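Stories > Short Fiction > Clarnport Pages

Search this site Enter keyword Go

The Thirteenth Marker

When my aunt retired from the drawing school in Clarnport, she left me her highlighters and one letter. The letter was short. "Put them in order," she wrote, "and you will know which one I used for Vomham."

Vomham was the town on her big map, the town she never visited. She drew it for 50 years, always the streets first, then the river. I did not understand why a person would draw a place and not go there. The train from Bakke was cheap.

On a Sunday in August I let the markers fall on the white table and I counted them. There were 13. Some had pale bodies, like candy, and others were black with a bright cap. I put the white tray near them, the one with the long channels, and I waited for an idea.

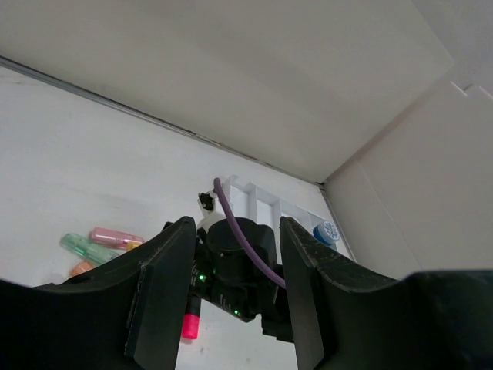
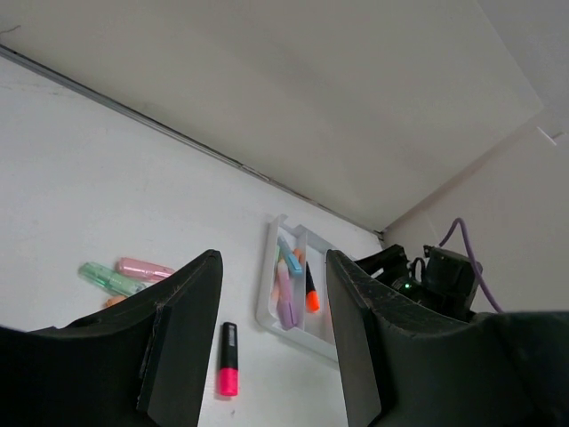
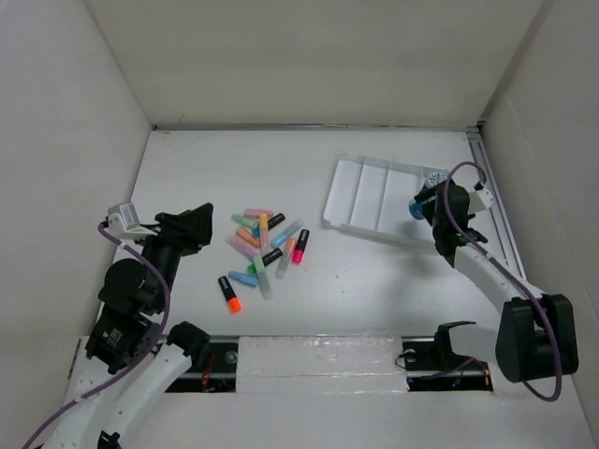 The third picture: all thirteen, with the tray at the upper right.

First I tried the order of the rainbow. It was a poor order, for where do you put peach? Then I tried the pale ones together and the black ones together. My aunt would not like this. She always said that quiet colors need a loud neighbor.

So I took the mint one and wrote Vomham on the back of her letter. It was not the color of her streets. I wrote it again with the lavender, and with the blue. When I came to the pink cap, the line was thin and dry, and it stopped after three letters.

I laid that one in the first channel. Then I looked up the train.

Comments

inkandrain: I liked the aunt very much. Did she ever go there on her own?

T. from Jumarard: Peach goes after orange, in my opinion.

papermoth: Please write the part on the train.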